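How to hang a black backdrop in a small room (no stand)

Posted 9 Sep 2018

Quick one, been asked this a few times. You want a plain dark background for product shots and you don't own a stand. Fine. Use the corner of a room.

What you need

Black fabric, matte. I used Toma cotton from Evimard, 3 yards. Not satin, it shines.
12 small clips. You wont use them all. Get them anyway.
Removable wall hooks, the flat kind
Tape measure, pencil
Step stool
Steamer or iron

Steps

1. Wash the fabric first. New black cloth drops lint on everything. Cold water, no softener. Dry it flat if you can.

2. Steam it. Skip this and you'll be fixing creases on the computer for 2 hours. Ask me how I know.

3. Mark a line a bit below the ceiling. Pencil, light. Same height on both walls, measure from the floor because ceilings lie.

4. Wipe the wall, stick the hooks on, wait an hour. Yes the whole hour. Mine came down in November with nearly the full length of cloth on top of a lamp.

5. Find the middle of the cloth, clip that first, then work outward. Pull snug, not tight. Tight = sag lines between clips.

6. Corner next. Push the fabric back into it with your hand and clip the fold at the top. Add one or two lower down the fold if it wont stay put.
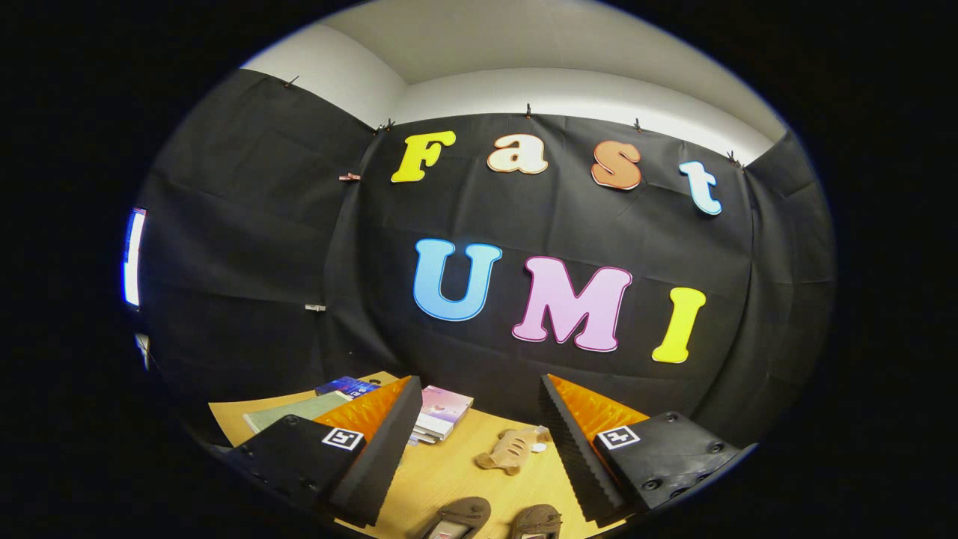 Clips along the top edge, two more down the left fold.

7. Let the bottom run out onto the table or floor. No hard crease where it turns, just a loose curve.

Lighting, fast version

Keep the light off the cloth. Move your subject forward, at least 2 feet, more if you have teh room. Side light beats front light. I set 1/125, ISO 500 and leave it there.

Still looks gray? Light is too close or the fabric is too thin. Double it up.

Taking it down

Clips off from the outside in. Roll it on a tube, dont fold. Mine lives behind the door with the Batik pieces.

Next post: white backdrops, using the Tolen paper rolls. Way more annoying.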